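Endik Petition and Ballot Scanner, Swanson series

Sheet-fed scanner for county election offices and petition verification desks. Reads single sheets up to 17 inches long. The input tray holds 53 sheets — refill while running is supported. Duty rating is 1,000 sheets per hour at standard resolution. Signature lines are saved as separate files for comparison against the voter roll.

Power cord and three spare feed rollers included. Vorimero export software sold separately.

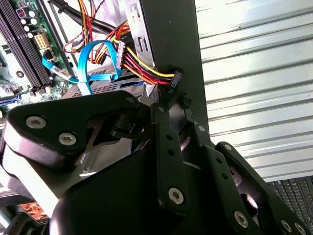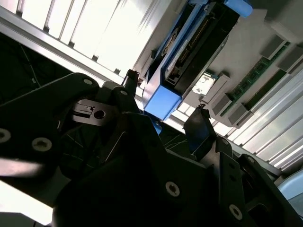
Page last changed: April 20, 2021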